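第3回 職場の自動化で、人の仕事はどう変わるか

前回の宿題、読みました。「清掃員は減るんですか?」という質問が多かったので、今日はそこから始めますね。

題材は、宿泊施設の清掃を請け負うデゲファ(Degefa)社です。私が通っていたのは、客室用ロボットの導入準備をしていた8月でした。現場の人たちは、まずシミュレーターの部屋で巡回の順番を相談するんです。 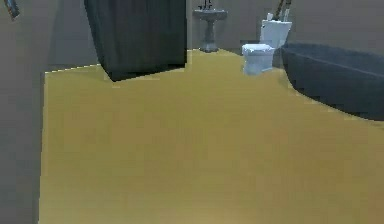
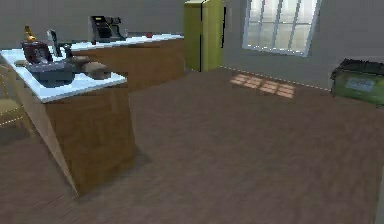 図1・2 シミュレーター上の浴室(1枚目)とキッチン(2枚目)

面白いのは、相談の中身です!私なら床の広いところから、と考えるのですが、ベテランさんは便器の脇や浴槽のきわ、アイランドの足元の話ばかり(笑)。体で覚えていた手順を言葉にする、これが新しい仕事になっていました。

対象は54室、班は12人のまま。ただ、朝10時の打ち合わせが増え、床を拭く時間は減って、点検と記録の時間が延びたそうです。記録は導入準備の間だけで2,719件。「腰は楽、目は疲れる」という声もありました。研修の時間に手当は出るのか、手順を教えた人はどう評価されるのか。このあたりは、まだ決まっていませんでした。

次回までに:自分のバイト先の作業をひとつ選び、機械に渡す部分と人に残る部分を書き出してきてください。箇条書きでかまいません。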